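Chapter 6
Local Festivals and the Village Economy

After reading this chapter you should be able to explain why small places organize festivals, who pays for them, and how to judge what remains in the village when the guests have gone home.

6.1 A village with one product

Rusolcombe is a village of 300 people. For most of its history it was known, if it was known at all, for its plums. Every family had trees, and every family sold the fruit in the same two weeks, to the same buyers, who came with trucks and named the price. In a good year the price was very low. In a bad year there was nothing to sell.

The first plum festival was held in September on the field behind the school. It had a market, a cooking contest and a small concert in the evening. The program ended at 9 p.m. so that the visitors could catch the last bus. The organizers had expected their neighbors from Jellov, the next village down the valley. They received 500 guests, and the bread was finished before lunch.

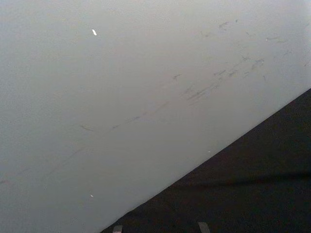

6.2 What a festival sells

It is easy to think that a fruit festival sells fruit. In Rusolcombe the fresh plums brought in less money than the jam, and the jam brought in less than the hot meals. Economists call this added value: the work done on a product after the harvest raises its price, and the raise stays with the person who did the work.

A festival also sells the name of the place. This is harder to measure. A visitor who buys one jar in September may ask for the same jar in a city shop in December -- but only if the jar carries the name of the village and the shop has agreed to stock it. Jellov learned this late. Its honey fair was well visited for 6 years, yet the honey was sold in plain jars, and few buyers remembered where it came from.

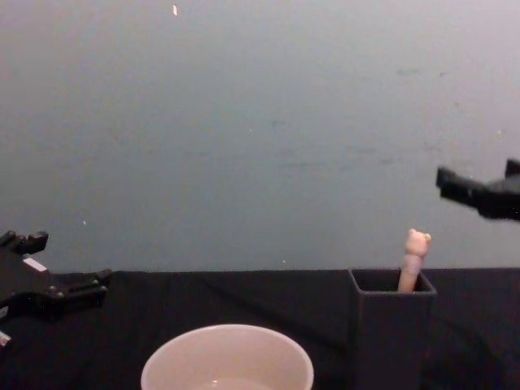 The case of Tanasarn shows a different difficulty. There the festival grew quickly, and a food company named Falletti offered to pay for the stage, the lights and the printing. The village accepted. In the following year most of the stalls near the entrance belonged to the company, and local sellers were placed at the far end of the street. The number of guests had gone up, while the income of the families had gone down.

We will return to Tanasarn in section 6.4, where its contract with the sponsor is discussed. First we need to look at the costs, which are often paid by people who do not appear in the budget at all.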